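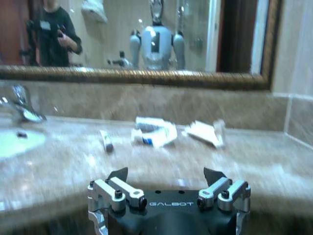 Davoud Shokri told me to start with the trash, because the used wrappers are what make a hotel sink look messy before anything else does. He was right, and I wish I'd listened in January when I picked this topic!

My project is about the little stuff that ends up on a bathroom counter - toothpaste, kits, paper packets - and how to get it back in order without making a whole production of it. I did the work in Istport, at a guesthouse called the Brirville, and I wrote down every tidy-up I did. That came to 198 by the end, but I threw out 3 where I forgot to start my timer, so my results use 195.

Toothpaste tubes were my biggest headache. A tube is easy to grab but it never wants to stay where you put it. 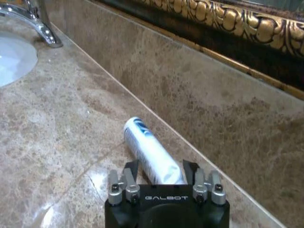 I tried standing them in a cup (they tipped it over), then laying them flat against the backsplash, and flat won easily. Parviz Moradi, my advisor, wanted me to test a tray too, so I bought one from Baert and used it for the last part of the project. It's nice, but it takes up room, and on a curved counter I kept bumping it with my elbow.

My final order of work:

1. Pick up torn wrappers and loose paper first.

2. Move the small things away from the front edge, and leave the soap by the sink where people expect it.

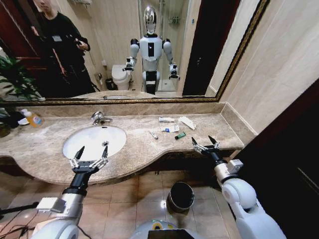

3. Line up what's left along the back, tubes last.

4. Wipe the open stone with a dry cloth - I used nearly 6 of them on a bad day.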